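## 4. Placing and levelling the table

The Skasard table is supplied with four Nesik adjustable feet, already screwed fully home. Carry out this section after the legs have been fitted (section 3) and before any load is put on the top.

**Caution:** Two people are needed to lift the table. Do not drag it – side load on the feet will bend the spindles.

1. Sweep the floor and remove any grit from the area where the feet will stand. On painted or resin floors, fit the Cronin pads from bag 6.
2. Lift the table into place. Leave a gap of at least 10 cm between the top and any wall.
3. Lay a spirit level along the long side of the top, then along the short side. Note the lowest corner.
4. Slacken the lock nut at that corner and turn the foot anticlockwise until the level reads true.
5. Repeat for the remaining corners. Do not extend any foot by more than 3 cm.
6. Press down on each corner in turn. If the top rocks, go back to step 3.
7. Tighten all lock nuts by hand, then a quarter turn with the spanner supplied.

**Note:** Check the level again after the first week of use. Resin floors may need a second check in warm weather.

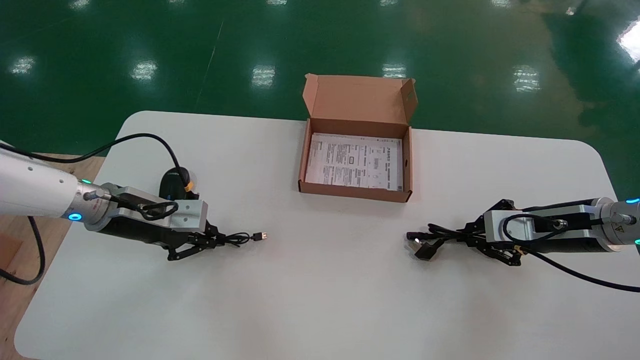 *Fig. 4 – White top with rounded corners, on a green epoxy floor.*

### 4.1 Cleaning the top

Wipe with a damp cloth and mild soap. Do not use scouring powder, acetone or bleach. Dry the edges after cleaning – standing water can lift the edge seal.

### 4.2 Spare parts

Order feet and pads from Stulidham under part no. 326. Feet are sold in sets of four and should be replaced as a set.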